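The ten-minute counter reset, and why I don't buy it
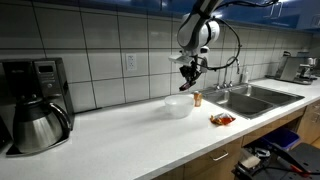
Does a nightly counter reset keep a kitchen tidy?
For four or five days, in my experience, and then the snack bags come back.

I read a post in August that swore by it. Set a timer, clear everything between the sink and the stove, wipe, go to bed a better person. It had 476 comments, most of them glowing, and I suspect plenty were written on night one.

My trouble is with the word "everything." The coffee maker stays out. So does its carafe, which has never once fit in a cabinet with the lid on. The espresso machine on the other side of the sink weighs too much to move for the sake of a principle. Once you've allowed those, you're left arguing over a bowl and a little jar.

Then there's the gear. Fadier sells a countertop caddy for this, and Trornden has a tray that does the same job with a nicer rim. I tried the tray. It collected clutter faster than the bare counter did — a tray looks like permission.

Katalin Bárány, who commented on my last post, says she just throws out wrappers when she walks past and skips the timer altogether. I've been doing that for a couple of weeks. The sink is usually clear by morning and the white tile still needs a scrub, mostly along the dark grout behind the coffee maker. I haven't found a routine that does grout.

Posted 2nd November in Kitchen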